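Reducing Void Fill in Small Parcel Packaging

Project report, Packaging and Materials course
1 February 2018

1. Background

Most goods bought online arrive in a corrugated cardboard box that is larger than it needs to be. The space left over is filled with paper, air pillows or foam, and most of that goes in the trash the same day. Our group wanted to find out if a small shop could cut down on filler by changing the box and leaving everything else in the packing process alone.

We worked with Flendcombe, a mail-order shop in Hirnbridge that sells candles and ceramic mugs. The shop ships 1,000 parcels in a normal month and uses one standard box for nearly all of them. Staff told us the box was picked years ago to fit the largest gift set, which is now a small part of sales.

2. Material

Corrugated board is made of a wavy inner layer, called the flute, glued between flat sheets called liners. The flute gives the board its stiffness. A taller flute cushions better, but it takes up more room and is harder to fold cleanly at small sizes. The direction of the flute also matters. A wall with the flutes running up and down can carry much more weight than one with the flutes running sideways.

Low trays behave differently from closed boxes. With no top flaps, the walls get no support along the upper edge and tend to bow outward when the tray is full. Folding the wall over on itself helps, at the cost of more board.

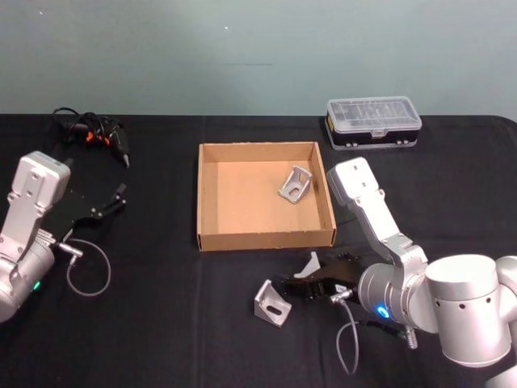 Rizvi wrote on our first draft that we were treating the tray and the outer box as separate problems, and that a tray which fits tightly inside its box can have weaker walls, so the extra fold might be wasted board. We went back and changed the test plan after reading this.

3. Method

We compared 2 designs. Design A was the shop's current box with paper filler. Design B was a smaller box with a shallow inner tray and no filler. All board came from the same supplier, Cirkdale, to keep the material the same.

Each design was packed with mugs and dropped on a flat face, an edge and a corner. We made 16 packed samples of each. After every drop we opened the box and checked the mugs for chips and cracks. We also weighed the packaging before use.

4. Results

Design A had one broken mug, from a corner drop. Design B had three, all from corner drops. Neither design had damage from flat or edge drops. Design B used 200 grams less packaging per parcel, including filler, and took less time to pack once we had practiced folding the tray.

5. Discussion

The corner drops are the weak point of Design B. The tray keeps the mug from sliding but leaves very little board between it and the corner of the box. A small folded insert at each corner might fix this, and we did not have time to test one. Our sample was also too small to say how often breakage would happen in real shipping. Candles were left out completely.

We suggest that the shop try Design B for candles first, after a separate drop test, and keep the current box for mugs until the corners are improved.

14 shares | 3 comments

Related reports
Paper Tape and Plastic Tape Compared
Moisture and the Strength of Corrugated Board
Collecting Used Boxes on Campus
Label Glue in Paper Recycling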